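Search news Enter keyword Go

Spoons first: Greltside team teaches grippers from the kitchen table

Filed under: Robots & Labs
2 min read

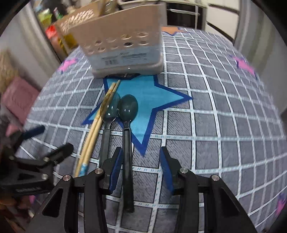
A small group at Greltside says it has got more out of its robot training by being fussier about which demonstrations it keeps, and by letting people collect them in ordinary rooms with a gripper held in the hand.

The method is called Podeck. No robot needed at the collecting stage. Someone holds the gripper, picks up cutlery, puts it down again, and the camera on the tool records the lot. The recordings then go to train a policy that runs on an arm back at the lab.

So far so familiar, plenty of groups do that now. The new bit is the sorting. Podeck scores every demonstration on how steadily the fingers close and how many times the person goes back for a second try, then throws out the worst before training starts. It also marks the moment of contact, so the policy sees more of the last few centimetres and less of the waving about beforehand.

The team collected 509 demonstrations, chopsticks and spoons mostly. Mireille Brunet, who ran the trials, said thin things were picked on purpose.

"A mug forgives you. A chopstick on a cloth doesn't, you're a few millimetres out and you just push it along the table."

In testing, the arm was given 21 layouts it had not seen before. Trained on everything, it managed a clean pick in just over half of them. Trained on the sorted set it missed only two. One was a spoon lying partly on top of a chopstick, the other was a spoon handle right up against the side of a basket.

Overlaps are still the weak spot, Brunet said. The gripper tends to go for both objects at once and come up with niether.

Patterned tablecloths turned out to help a bit too. Policies trained only on plain worktops did worse when moved to a busy cloth, but going the other way caused hardly any trouble. The group wants to check that properly before making a claim of it. Too few cloths so far.

Dinesh Chettiar, who works on grasping at Salinas and wasn't part of the study, called the contact marking "sensible and cheap" but wanted to see it on soft items. "Cutlery keeps its shape. Try it on a sock."

He also asked how much depends on who is holding the gripper. Fair question: all the demonstrations came from four people, two of them with months of practise behind them. Brunet said new collectors usually need 20 minutes or so before their scores settle, and those early goes are mostly what the sorting removes.

Scoring code is due out in February, along with the layouts used for testing. The recordings will follow once the team has gone through them for faces and post left lying about.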